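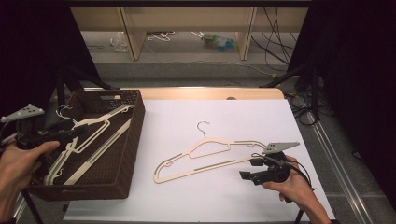 What is the best way to store hangers that are not in use?

Empty hangers should be kept together in one open container or on one dedicated rail, with all of the hooks pointing the same way, so that a single hanger can be lifted out without bringing others along with it.

Home Course Outline Handouts Readings Contact

Textile and Wardrobe Care, Unit 7
Handout 2: Hangers – Selection, Sorting and Storage
Wimmont Institute of Household Studies
Issued 6/11/26

1. Purpose of this handout

This handout accompanies the second lecture of Unit 7. It covers the selection of hangers for different garments, the inspection and sorting of an existing stock, and the storage of hangers that are waiting to be used. Students are expected to read it before the practical session and to bring a copy with them. The folding of knitwear is treated separately in Handout 3 and is mentioned here only where the two subjects meet.

2. Parts of a hanger

The following terms are used throughout the unit and will be used in the written assessment.

Hook. The curved part that rests on the rail. On most household hangers the hook is metal wire, whatever the body is made of. Some hooks turn freely in the neck and others are fixed.

Neck. The short section that joins the hook to the body. A long neck leaves more room for a collar. A short neck saves height in a low closet.

Shoulders or arms. The two sloping sides that carry the garment. Their width, thickness and slope determine whether a garment keeps its shape.

Notch. A cutout or indentation in the arm that holds a strap or a hanging loop.

Lower bar. The straight section that joins the two arms. It carries trousers and scarves and also stiffens the hanger.

Grip strip. A band of textured or rubbery material fixed to an arm or to the lower bar. It increases friction and keeps light fabrics from sliding.

3. Choosing a hanger for a garment

The width of the hanger should match the width of the garment across the shoulders. A hanger that is too wide pushes into the top of the sleeve and leaves a raised point in the fabric. A hanger that is too narrow allows the shoulder of the garment to drop, and a crease forms along the line of the arm. The correct position is reached when the tip of the hanger stops slightly short of the sleeve seam.

Blouses and light shirts may be placed on slim plastic hangers. Grip strips are recommended for silk, satin and other smooth fabrics. The top button should be fastened, and for wide necklines the second button as well.

Dresses and tops with narrow straps require notches. If the garment has been supplied with ribbon loops at the side seams, the loops should be placed in the notches and the straps left to rest on the arms, so that the weight is shared.

Jackets and coats require broad, shaped shoulders. Slim hangers are not suitable for long-term storage of tailored garments, although they may be used for a few hours after wear while the garment airs.

Trousers may be folded over the lower bar or hung from the hem with clips. When the bar is used, the creases should first be matched and the fold placed a little above the knee. A strip along the bar is useful with lined trousers, which tend to slip off at the lighter end.

Heavy knitwear should not be hung. Students who have completed the Vindonus placement will have seen sweaters folded over the bar of a hanger for display. This is acceptable on a sales floor for a short period but is not recommended in the home.

4. Inspecting and sorting the stock

A household should sort its hangers once a year. December is a convenient month in many homes, as the winter garments are already in place and the summer hangers stand empty. The work requires a clear table and one container for each group. A pale surface makes cracks and loose threads easier to find. 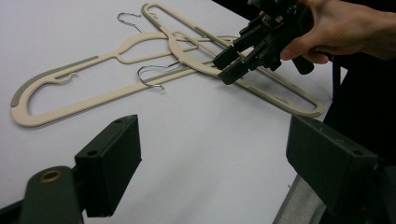
Crossed hooks are the most frequent cause of delay when a stock of hangers is sorted. A hook catches on the bar of its neighbor, and a hurried pull may bend the wire or crack the neck. Two hangers are enough to produce the problem: on the white table, the wire hook of one cream-colored hanger rests across the lower bar of the other, and the bodies overlap at the neck. The upper hanger should be raised first, straight up from the surface, and turned only when its hook has cleared the bar beneath. It is poor practice to slide the lower hanger out sideways. Once the two have been separated, each is laid flat and inspected before it is placed with its group.

The order of inspection is as follows.

a. Hook. Check that the curve is even and that the tip is not sharp. A rough tip marks painted rails and snags fabric in passing.

b. Neck. Hold the hanger by the body and move the hook gently from side to side. A fixed hook should not move. A turning hook should turn without dropping out of line.

c. Arms. Run a fingertip along the upper edge of each arm. Burrs, cracks and sticky residue are all grounds for removal or cleaning.

d. Grip strips. Press along the full length. A strip that has begun to lift at one end will collect lint and may in time leave a mark on pale cloth.

e. Lower bar. Check for bowing. A bar that has bent under heavy trousers will not hold a sharp crease.

Hangers that pass inspection are grouped by type and then by color. Matching colors is a matter of appearance only, but matching type is important. Hangers of one pattern sit at the same height on the rail, and the garments then hang in an even line and are easier to look through.

5. Cleaning

Plastic hangers are wiped with a soft cloth dampened in warm water and a small amount of dish soap, then wiped again with plain water. They should not be soaked. Water that enters at the base of a metal hook is slow to dry and encourages rust, and rust stains are difficult to remove from light garments. Grip strips are cleaned with a soft brush worked along the ridges. Hangers are dried completely before they are stored or used.

Wooden hangers are dusted with a dry cloth. Wax and oil should not be applied, as either may transfer to the garment.

6. Storing empty hangers

Three methods are accepted in this course.

Rail storage. Empty hangers are kept at one end of the closet rail with the hooks facing the back wall. This method suits a closet with space to spare and requires no further equipment.

Basket storage. Hangers are placed in an open rectangular basket with the hooks at the same end. The basket should be wide enough for the arms to lie flat or to lean at a slight angle. Woven baskets should be checked on the inside for broken ends before hangers with fabric coverings are placed in them. Baskets with handles are preferred, as they can be carried to the laundry area and back.

Stand storage. A freestanding holder such as the Brerer stand keeps hangers stacked on an upright post. It is well suited to laundry rooms, where hangers are taken and returned many times in a day.

Hangers should not be stored in closed plastic bags. The hooks pierce the bag, and the contents tangle each time it is moved – a common fault in home moves and seasonal changeovers.

7. Case study: the Antoniuk wardrobe collection

The Antoniuk wardrobe collection is used for teaching in this unit. When it was transferred to the institute it held 1,777 hangers of mixed age and pattern. At the first sorting, 92 were withdrawn for damaged necks or hooks. Most of the withdrawn hangers had been kept in deep boxes without regard to direction, and had been pulled free by force. The remaining stock was grouped by type and moved to rails and shallow baskets.

Students should consider the following points before the practical session. Which of the three storage methods would have been suitable for a collection of this size, and at what cost in floor space? At what stage should the damaged hangers have been separated from the rest? What written record, if any, should accompany a stock of hangers that is used by many people?

8. Practical session

Students work in pairs at one table. Each pair receives a mixed set of hangers and an open basket, and completes the inspection in the order given in Section 4. Withdrawn hangers are labeled with the letter of the fault. Tables are to be cleared and wiped at the end of the session, and the completed inspection sheets handed in at the door.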